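Risetholm Community Trust
Vacancies and participation

Call for participants: Horkden Shared Workrooms, autumn intake
Posted Sep 5, 2018

Risetholm Community Trust invites applications from residents who wish to take a place in the Horkden Shared Workrooms for the coming autumn term. The scheme offers bench space and regular guidance to adults who are learning bookbinding, paper repair or box making, whether for their own interest or with a view to paid work.

The Workrooms occupy the upper floor of Lund House, Prirkent Road. The intake begins in October and runs for 3 months. Participants are expected to attend two sessions each week, one of which will be led by a tutor. The second is for independent practice, and a member of staff will be on duty throughout.

Who may apply

Applications are welcome from anyone aged 18 or over who lives or works in the parish of Risetholm or the neighbouring parish of Prirkent. No previous experience is required for the beginners' places. Applicants for the continuing places should be able to sew a simple text block and cover it without help. Persons who held a place in the spring intake may apply again but will be considered after new applicants.

What is provided

Each participant will have the use of a table, a locker, and the presses and board cutter held in common. Thread, paste and practice paper are supplied. Leather, cloth and decorated papers must be bought by the participant, either from the Workrooms at cost or elsewhere. The Trust has set aside a materials fund of £2,589 for the year, and those receiving a means-tested benefit may ask for help from it on the application form.

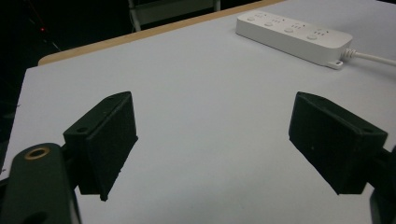

Table surface with wooden edge strip.

Tables are to be cleared at the end of every session. Work in progress may be left in the locker or, where it is under weight, in the press room with a dated label. The Trust cannot accept responsibility for personal tools left on the premises.

Conditions of the place

There is no charge for tuition. Participants will be asked to complete a short questionnaire at the start and close of the term and to lend at least one finished piece to the Trust's winter display at Horkden Library. Anyone who misses four sessions without notice may have the place withdrawn and offered to the reserve list.

How to apply

Application forms may be collected from the Trust's office in Risetholm or from the front desk at Lund House. Please state which craft you wish to follow, whether you seek a beginners' or a continuing place, and any access needs. The upper floor is served by a lift. Applicants will be told the outcome in writing and should expect to wait about 2 weeks for a reply.

Risetholm Community Trust welcomes applications from all sections of the community. Forms in large print are available on request.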